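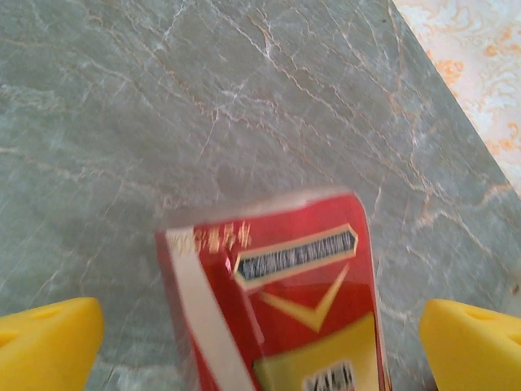
You'll want the window seat on the left, my aunt had said, because on the right you get nothing but hill, and she was so completely correct that I wanted to ring her from the train and shout about it!

The line to Skurkis climbs for two hours and for nearly all of that time the lake is underneath you. It starts off grey and a long way down, like something spilt, and then the train goes round the back of the quarry and comes out again and it's green, properly green, with one white ferry drawing a line across it. I pressed my forehead to the glass like a child. The man opposite moved his sandwiches so I could lean further over. He'd clearly made the trip before and clearly didn't mind seeing it done again by a beginner.

I was going up for the bells. My aunt had rung there when she was young, before her shoulder went, and all through my childhood she had talked about the Skurkis bells the way other people's aunts talked about film stars. There were five of them. The biggest weighed 2,200 kilos and was called the Miller, and she said that if you stood in the bakery doorway while it was going, the loaves hummed. I had never believed that about the loaves. I was thirty-four years old and I had decided to find out.

It was April and there was still snow behind the station, old snow with pine needles all through it. The guest house was called Cirkero and had a wooden horse over the door and the best radiator I have ever met. I sat on it to take my boots off. The landlady asked was I here for walking, and when I said bells she put down her keys.

"To listen," she said, "or to pull?"

I said to listen. I said I'd never pulled a bell in my life. She looked at my arms, and then she made a telephone call in the kitchen with the door half shut, and came back and told me half past six, bring gloves if I had them but I wouldn't be allowed to wear them.

What a thing to be told! I ate my soup in about four minutes.

The tower had a hundred and something steps and a smell of cold stone and candle ends, and at the top of the first flight there was a room with five ropes coming through the ceiling, each with a striped woolly part where you hold it. Four people were already standing at theirs. They nodded at me as if I were the plumber. An old woman in a Kováčik Dairy cap took hold of my wrists, put my hands on the smallest rope and put her own hands just above them.

"Don't help it," she said. "It knows the way."

So I didn't help it. I went on not helping it with every muscle I had, and she laughed and told me to breathe, and then the rope went up through my hands like a live thing and somewhere over my head, a moment later than I expected, a note came out. Mine! Ours, then. But a bit of it was mine. It went out over the roofs and the snow and I suppose over the lake, and before I'd got to the end of being amazed the rope was coming down again and wanted catching.

We rang for a quarter of an hour. I missed my place more often than I hit it. The Miller came in last, pulled by a boy who couldn't have been over seventeen, and you didn't hear it so much as stand inside it. The floor went soft. My back teeth joined in.

Afterwards they shared out a bag of walnuts and argued about whether the third bell was dragging. They'd had this argument for years, I could tell, everyone knew their lines. I didn't understand half of it and I could have listened until morning.

I rang my aunt from the square. It was dark by then and my palms were bright pink. I told her all of it in the wrong order, the cap, the walnuts, the little bell, the left-hand window, and she kept saying yes, yes, and laughing, and then she went quiet on the line.

"And the loaves?" she said.

I'd forgotten the loaves! I'd been up the tower the whole time, I hadn't gone anywhere near the bakery. I told her they rang again at seven in the morning and the bakery opened at six.

"Well, then," she said. "Go to bed."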